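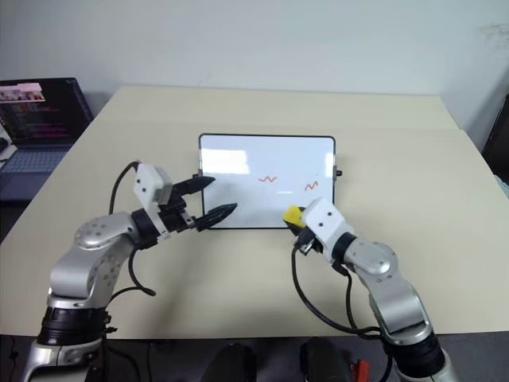 *Two short red marks on a small whiteboard, with a robot arm on either side.*

**Clornanmont factory orders slip for a second month**

March 4, 2022

New orders at manufacturers in the Clornanmont district fell again last month, according to the latest return from the Bemora business survey. The orders index dropped to 31, its lowest reading since the series was moved to a monthly basis. Readings under 50 mean that more firms reported a fall than a rise.

The survey drew replies from 905 firms. Makers of metal parts and packaging recorded the largest falls, while food producers were little changed. Export orders held up better than domestic ones, helped by steady demand from buyers in the Liem port area.

Input costs rose for most respondents. Energy and freight were the items named most often, and more than 13 per cent of firms said they had put off a purchase of new equipment as a result. Prices charged to customers also went up, though by less than costs, which points to narrower margins in the first quarter.

Employment was flat. Firms reported few redundancies but left vacancies open for longer, and overtime was cut at several larger sites. Stocks of finished goods increased slightly, a pattern that often comes before lower output.

Flultine, which compiles the district's output estimates, left its growth forecast for the year unchanged. It said the survey measures how widely a change is felt and gives no direct reading of its size. The orders figure is adjusted for seasonal effects and may be revised when late returns are added.

The next set of results is due in April and will include the first breakdown by size of firm.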